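Notes and files from the Plevden open day, October 2021. Kept by Eluned Gough; log parsing by Sajib Fakir.

## What's in here

- `runs.csv`: 698 simulated episodes, as handed to visitors
- `claims.md`: what the presenter told us, typed up the same evening
- `recount.py`: Sajib's script

## Why we bothered

The talk promised a simulated arm that "handles clutter." I'd like to know what they call clutter. The demo setup had a few small parts spread over a mat, with plenty of room between them.

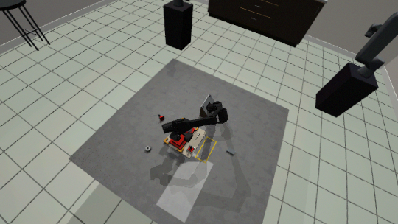

Plevden's slide gave 200 episodes, all successes. The file has 698. Sajib asked which 200 were picked and was told "the representative ones." By our recount, 166 of the first 200 rows are marked as a success, and the column is never defined.

## Known problems

- Timestamps are missing from 20 rows.
- No real-arm data. We asked twice.
- Don't compare with the Rokden set; the success labels may not mean the same thing.

Corrections go to Eluned.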